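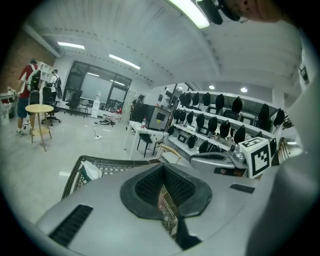
I want to make a case for the photo print. The small, cheap, slightly curled kind you can drop in a shoebox and find again when you're looking for tape.

I got here by way of a hard drive. Last February I finally went through our family pictures, which were spread over two phones, an old laptop and a drive with a cracked case. One folder, covering a single trip to the lake at Zatska, held 734 photos. We were there for four days! I scrolled through the whole thing with a mug of tea and felt less and less as I went. By the time I reached the evening with the rented canoe I was flicking past my own kids like junk mail.

Then I picked 23 of them and had them printed, four by six, matte. They came in a paper envelope and I opened it standing up in the kitchen, and I did not get dinner started for an hour. Same trip, same pictures. I laughed at one of my daughter glaring at a sandwich that I must have scrolled past ten times.

So I've become a bit of a pest about this. When friends tell me they've bought a new lens or are thinking about a better camera, I ask what they printed last. Usually the answer is a Christmas card, or one big canvas from years back. I love lenses. I'll happily talk about lenses until the coffee's cold. But I believe a stack of prints will teach most people more about their own photography than another piece of glass will, and it's a whole lot cheaper.

Lay out twenty prints on a table and your habits are right there. Mine was standing too far back. Picture after picture had a small child in the middle and a great deal of lawn. On a screen I never noticed, because on a screen I pinch and zoom without thinking about it, and my fingers were quietly doing the work my feet should have done. A print won't zoom. I started taking three steps forward before pressing the button, and that one change did more for my pictures than anything I've read in a manual.

I also found out I don't care about sharpness nearly as much as I thought I did. One of my favorites from that envelope is blurry all over. It's my son running down the dock at Zatska with a towel around his neck, and you can barely make out his face, but you know exactly how fast he's going. I'd have deleted it if I'd been checking it at full size. (I did delete the one right after it, and I still wonder about it.)

The argument I hear against all this is clutter, and I take it seriously, because I live in a small house too. My mother has albums going back before 2000 that take up an entire closet shelf, and some of those pages are nothing but the backs of people's heads at a parade. Fine. Printing everything would be as numbing as keeping everything. What I do is one batch each season, never more than fits in the envelope, and if a new one goes up on the fridge, an old one goes in the box. Our box holds about 59 from the past year and it's hardly bigger than a loaf of bread.

The other thing people say is that files are safer. Maybe! Keep the files too, in two places if you can stand the bother. But my kids have never once asked to look at the hard drive. They get the box out on their own. They argue over who was taller. They've bent a few corners and one has jam on it, and I ordered that one again for the price of a stick of gum.

There's some pleasure in the handing over, too. I took a small pile to a neighbor who'd been in half the canoe pictures, and she went through them slowly, passing each one back to me, then asking for two of them again. I've texted her dozens of photos over the years and gotten dozens of thumbs-up in return. She kept the two.

If you've got a camera, or only a phone, try it with whatever you shot last. Pick them fast – the ones you hesitate over can wait for the next batch. Skip the fancy paper and the border options. Put them on the table where people eat, leave them there for a week, and watch which ones get picked up. Mine for spring are already ordered, and there's a very good one of the dog.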